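# 두 팔이 같이 움직이기까지

오트몬트(Otmont) 공과대학 본관 뒤 실습동 2층에 로봇 동아리 지스타(Gistar)의 작업실이 있다. 복도 쪽 문에는 동아리 이름만 붙어 있고, 안으로 들어가면 책상이 벽을 따라 놓여 있다. 학생들은 수업이 끝나는 대로 와서 자기 노트북을 켠다. 정해진 출석 시간은 없다. 다만 대회가 다가오면 저녁 시간에는 자리가 잘 나지 않는다.

지스타가 올해 준비하는 것은 양팔 조작 과제다. 로봇 팔 두 대가 한 물건을 양쪽에서 다룬다. 팔 한 대로 작은 물건을 집어 옮기는 과제는 작년에 끝냈고, 그 결과로 교내 발표회에도 나갔다. 그때 심사를 맡은 교수가 팔이 두 대면 어떻게 되느냐고 물었는데 대답을 제대로 못 했다고 한다. 회원들은 그 질문을 회의록에 적어 두었다가 3월 첫 모임에서 올해의 주제로 정했다.

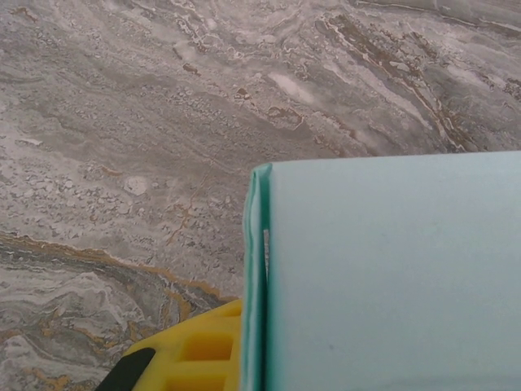 글 오세린

회원은 모두 9명이다. 기계공학과와 컴퓨터공학과가 대부분이고 산업디자인을 전공하는 학생도 있다. 맡은 일은 크게 기구, 제어, 데이터로 나뉜다. 그렇다고 칸막이가 분명한 것은 아니어서, 제어를 맡은 학생이 볼트를 조이고 디자인 전공 학생이 기록 파일을 정리하는 날도 많다. 신입 회원은 처음 한 달 동안 세 가지를 돌아가며 해 본 뒤에 자리를 고른다.

## 부품과 예산

예산은 학교 지원금과 회비로 마련했다. 부품 일부는 실습 기자재를 취급하는 달텍(Dalteck)에서 학생 할인을 받아 샀고, 나머지는 동아리 창고에 있던 것을 손봐서 썼다. 주문한 물건이 한꺼번에 오지 않아 3월 말까지는 팔 한 대만 가지고 연습했다. 두 번째 팔이 들어온 뒤에도 바로 쓸 수는 없었다. 관절의 영점이 첫 번째 팔과 맞지 않아 같은 명령을 주어도 손끝의 높이가 달랐다.

영점을 맞추는 데 일주일이 걸렸다. 관절을 하나씩 기준 자세에 놓고 값을 읽은 다음 설정 파일에 옮겨 적는 일이다. 어렵지는 않지만 한 군데를 틀리면 처음부터 다시 해야 한다. 당시 작업 일지에는 어느 관절을 언제 다시 쟀는지가 빼곡하게 적혀 있다. 일지는 종이 공책이다. 파일로도 남기지만, 팔을 붙잡은 채로 자판을 치기가 불편해서 공책을 없애지 못했다고 한다.

배선도 손이 많이 갔다. 케이블이 짧으면 팔을 뻗을 때 당겨지고, 길면 관절에 걸린다. 학생들은 팔을 끝까지 움직여 보면서 여유를 얼마나 둘지 정했다. 처음에 쓴 고정 방식은 세 번 바꾸었다. 케이블이 한 번 빠지면 그날 기록한 데이터를 어디까지 믿을 수 있는지부터 따져야 하므로, 지금은 시작하기 전에 두 사람이 함께 커넥터를 확인한다.
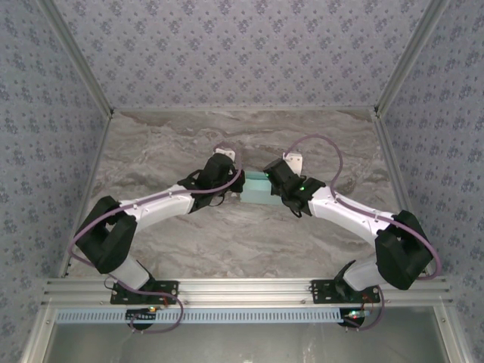 양팔 과제에서 까다로운 것은 시점이다. 한쪽이 먼저 닿으면 물건이 밀리고, 밀린 물건은 다른 쪽 손가락이 예상한 자리에 있지 않다. 처음 몇 주 동안은 이 문제로 실패가 이어졌다. 학생들은 두 팔의 속도를 낮추고, 접촉하기 직전에 한 번 멈추는 구간을 넣었다. 동작은 느려졌지만 어디서 어긋났는지 살피기는 쉬워졌다.

동작을 가르치는 방법은 사람이 직접 조종해 보이는 것이다. 조종을 맡은 학생이 한 차례를 수행하면 두 팔의 관절값과 카메라 영상이 같이 저장된다. 한 차례를 동아리에서는 '한 판'이라고 부른다. 잘된 판과 잘못된 판을 나누어 표시하고, 잘못된 판에는 이유를 짧게 적는다. '왼쪽이 빨랐음', '손가락이 미끄러짐', '조종자가 딴생각함' 같은 메모가 표에 남아 있다.

지금까지 모은 기록은 849판이다. 이 가운데 학습에 쓴 것은 약 400판이고, 나머지는 초기 설정이 달랐거나 영상의 시간이 관절값과 맞지 않아 빼 두었다. 버린 것은 아니다. 시간 오차를 고치는 프로그램을 2학년 학생이 짜고 있는데, 완성되면 일부는 되살릴 수 있을 것으로 보고 있다.

## 조종하는 사람에 따라 다르다

데이터를 맡은 학생들이 5월에 알게 된 것은 조종자마다 버릇이 있다는 점이었다. 어떤 학생은 늘 위에서 내려오고, 어떤 학생은 옆에서 천천히 다가간다. 사람 눈에는 둘 다 무난한데, 한데 섞어서 학습시키면 로봇이 중간쯤에서 머뭇거렸다. 위로 갈지 옆으로 갈지 정하지 못하는 것처럼 보였다고 한다.

회의가 길어졌다. 가장 잘하는 한 사람의 기록만 쓰자는 의견이 있었고, 그러면 동아리 과제가 한 사람 과제가 된다는 반대도 있었다. 결국 접근하는 방향만 통일하고 나머지는 각자 하던 대로 두기로 했다. 방향을 정하는 데는 투표까지 했다. 옆에서 다가가는 쪽이 한 표 차이로 이겼다.

조종 연습은 생각보다 피곤하다. 화면과 팔을 번갈아 보면서 양손을 따로 써야 하고, 한 시간이 지나면 성공하는 비율이 눈에 띄게 떨어진다. 그래서 한 사람이 계속해서 조종하는 시간을 40분으로 제한했다. 쉬는 동안에는 다음 사람이 물건의 시작 위치를 바꾸어 놓는다. 늘 같은 자리에서만 연습하면 조금만 옮겨 놓아도 실패하기 때문에, 위치와 각도를 미리 적은 표를 보고 차례대로 놓는다. 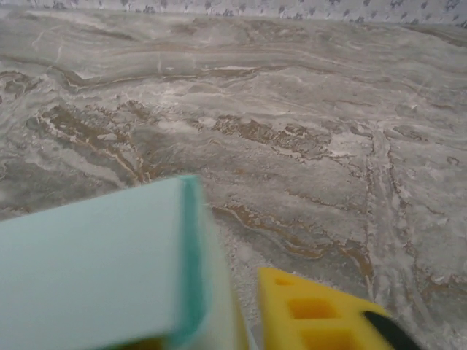
손목에 단 카메라를 두고도 의견이 갈렸다. 작업대 전체를 보는 카메라만으로는 손가락이 물건을 가리는 순간에 정보가 부족하다. 손목 카메라는 가까이에서 볼 수 있는 대신 팔이 움직이면 영상도 같이 흔들린다. 초점이 맞는 거리도 정해져 있다. 제어 담당 학생들은 흔들린 영상이 방해가 될 것이라고 했고, 데이터 담당 학생들은 넣은 경우와 뺀 경우를 비교해 보자고 했다. 비교한 결과 손목 영상을 넣은 쪽의 성공률이 높아 그대로 쓰고 있다.

학생들이 6월에 정한 내부 목표는 성공률 80퍼센트다. 물건의 시작 위치를 표에 없는 곳으로 바꾸어도 이 숫자가 나와야 대회에 신청서를 내기로 했다. 표에 있는 위치에서는 목표를 넘긴 날이 있다. 새로운 위치에서는 아직 모자란다. 특히 물건이 비스듬히 놓였을 때 한쪽 손가락이 모서리에 걸리는 일이 잦다.

## 흐어컵

목표로 하는 대회는 흐어(Hứa)컵이다. 대학생 팀이 참가하는 조작 과제 대회로, 예선은 영상 심사이고 본선은 주최 측이 준비한 물건을 현장에서 받아 진행한다. 본선에서는 연습 때와 조명도 작업대 높이도 다를 수 있다. 지스타는 작년에 신청서를 썼다가 마감 전에 거두어들였다. 팔 한 대로 만든 결과를 내기에는 참가 부문이 맞지 않았다.

올해는 예선 영상부터 다르게 찍기로 했다. 잘된 장면만 골라 이어 붙이지 않고, 카메라를 한 번 켠 뒤 끌 때까지 한 사람이 물건을 계속 다시 놓아 가며 찍는다. 실패한 시도도 들어간다. 심사 규정이 요구하는 방식은 아니다. 보는 쪽에서 어느 정도로 되는지를 알 수 있어야 한다는 것이 회원들의 생각이다.

학점이 나오는 활동이 아니어서 그만두는 학생도 있다. 이번 학기에 두 명이 나갔고, 한 명은 현장 실습 때문에 방학에만 오기로 했다. 남은 학생들이 일을 나누어 맡았는데, 나간 학생이 혼자 알던 설정을 찾느라 이틀을 쓴 뒤로는 바꾼 값을 반드시 일지에 적는다. 공책은 네 권째다.

시험 기간에는 작업실을 닫을 계획이었다. 그런데 공책의 2019-06-17 면에는 저녁에 진행한 시도가 두 쪽에 걸쳐 적혀 있다. 마지막 줄은 오른팔 손목 관절을 다음에 다시 재라는 메모이고, 그 옆에 다른 글씨로 '내가 함'이라고 쓰여 있다.

여름방학에는 실습동 냉방이 오후 여섯 시에 꺼진다. 지스타는 작업 시간을 오전으로 옮기고, 8월 신청 마감 전까지 비스듬히 놓인 물건의 기록을 더 모을 예정이다.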